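Keria Signs On for Second Season of Cooking Drama "Stuvitz," Promises Fewer Tears Over Soup

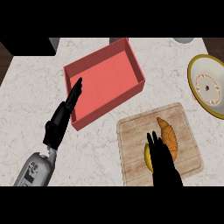 A countertop and an open red box, in a computer rendering.

07/11/2022 - Singer-turned-actress Keria is going back to the kitchen. Her agency, Hunen, confirmed Monday morning that she has agreed to a second season of "Stuvitz," the restaurant melodrama in which she spent most of last winter crying into a stockpot.

Filming starts in December. Hunen's statement ran to two sentences, one of which thanked the fans and the other of which thanked them again.

Keria left the girl group Kvam last year, 63 days after its final single and well before anybody had finished arguing about who got the bridge. Few people expected her first acting job to stick. She was cast as Dara, a junior cook who inherits a failing restaurant, a rival and a secret half brother, all in the pilot. Reviews were mixed. Ratings were not, and the finale drew the channel's best number of the year in its time slot, which is admittedly up against a fishing show.

Season two picks up three years later. Dara is now the head chef, the rival is her landlord, and the half brother, last seen driving off a pier, is said to be "processing some things." The show's writer, Evangelia Mitsotakis-Vlachou, would not say whether he is processing them alive.

"I read the message boards," she told reporters outside the production office. "I know what you want. You are going to get a little of it."

Also returning is Myrto Kalogeropoulos as Aunt Reni, the dishwasher with the long memory and the longer scarves. She was killed off in episode nine and brought back in episode eleven after viewers complained, with a line about a mix-up at the hospital. Kalogeropoulos said she has asked for a contract that covers both outcomes.

The soup scene will be harder to repeat. Fans who have watched the first season more than once (they know who they are) will remember the four-minute close-up in which Dara tastes her mother's recipe and says nothing at all. It has since been set to at least 30 different ballads online, including two by Kvam, whose remaining members have posted their own version with an onion. Keria liked the post, then unliked it, then liked it again, and the gossip accounts had a very full weekend.

Asked whether the two sides are on speaking terms, a Hunen spokesman said the artists "wish each other good health."

Hunen is planning one fan meeting before cameras roll, with 2000 seats and a rule against bringing homemade food. Last time, the green room had to be aired out. Tickets go on sale to fan club members first, and to everyone else whenever the site comes back up.

No air date has been set. The channel says spring, as it did last time, when the show turned up in the fall.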